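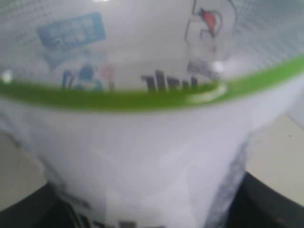 Have you ever wondered why your cup doesn't flop over like a wet sock? I think about this a lot (my sister Nabila says too much!). Plastic is bendy stuff, and a thin sheet of it wobbles if you hold it by one corner. But curl that sheet into a tub and it gets much stiffer, and then the people who make it can add a rim. A nice thick band, like the lime-green one on this white plastic, hugs the whole thing and helps it stay round. Try it with paper. Hold a sheet flat and it droops. Roll it into a tube and it can stand up on its own — same paper!

Now for my favorite part, the slanty sides. Lots of cups are wide at the top and skinny at the bottom, and I used to think that was just for looks. 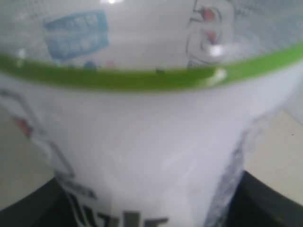
Slanty sides let cups stack. Each one slides down inside the next, so a pile of them takes up hardly any room in the cupboard. When I was a kid we had a tower of 24 picnic cups, and my Aunt Kerstin could carry the whole lot under one arm. Slanty sides help in the factory too, where a cup has to slip off the mold that shaped it. You can see how the white wall gets narrower on the way down from the green rim, with a cartoon outline curving along with it. Drawing on a cup is tricky! The printer has to think about a picture that bends.

Here's something to try at home. Put a cup upside down on the table and give it a gentle push near the top. Then turn it the right way up and push again. Which way tips more easily? Write it down before you ask a grown-up. 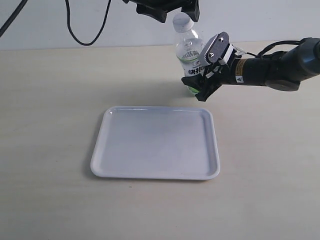

Issue 65, page 4

Bottles have a different job. A cup is for drinking now, but a bottle is for later, so it needs a cap and a smaller opening. A clear plastic one, like the water bottle standing by the white tray, also lets you see inside without taking the cap off. Trays are the easy-going ones of the family — low sides, lots of room, great for catching drips when you pour.

Next time we'll look at lids, and why some of them go POP.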